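How I planned our equipment money for next year

24 Nov 2024

In May our manager Hedvig Solheim asked me to write the equipment plan for our small automation team. I am an engineer and I never made a budget before, so I was nervous. Now the plan is approved and I want to write down what I learned, maybe it helps somebody in the same position.

We teach a robot arm to pick up fruit, and for this we first record a person doing the same work. My first draft had almost all the money in the arm. Declan Brophy read it and asked me one question: where is the line for the things that stand between the person and the arm? I had no such line. I had forgotten the gloves, the marker blocks, the cables and the table itself.

So I spent an afternoon near the table with a notebook and wrote down everything that can break. 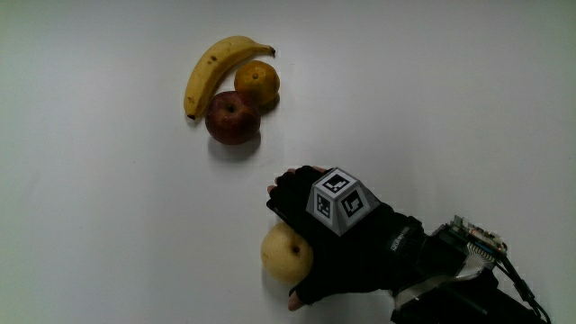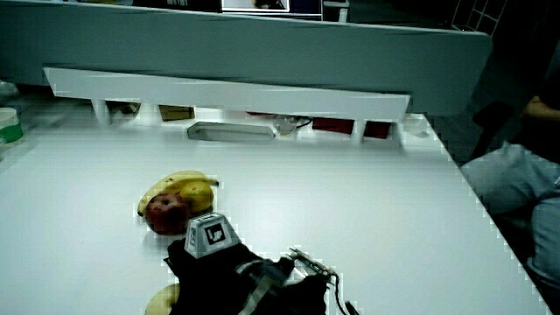
Banana and apple, as always.

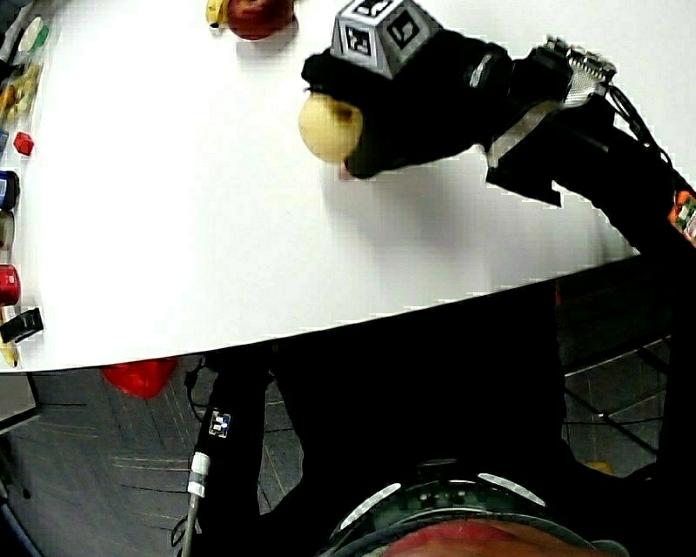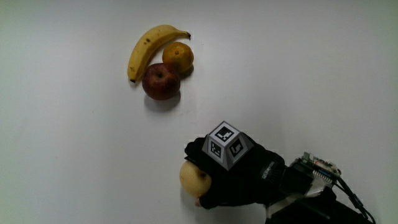 After this my list became much longer. Gloves wear out, so I planned 3 pairs per person. Ribbon cables are cheap but the delivery is slow, and I ordered spares already. For the marker blocks I asked two suppliers. Lenihan wanted 900 for a full set with printing included. Esomar was cheaper on paper – but shipping was extra, and they could not tell me the delivery time. I chose Lenihan.

The fruit was a funny discussion. Tomos Maddocks wanted to buy plastic fruit one time and finish with it. I kept fresh fruit in the plan, a small amount every month, because every real apple is a little different and we need this difference in our data. He still does not agree with me.

For the arm we decided to rent for the first half of the year and buy later. The rent looks expensive if you compare month by month. But we do not know yet which gripper we will need, and I prefer to pay for this time than to own the wrong machine.

One mistake I should mention: I wrote all prices without tax, and Hedvig found it only 2 days before the meeting. I had to correct 91 rows by hand. Next year the tax gets its own column from the first day.

If you know a good supplier for thin flexible cables, please write me in the comments.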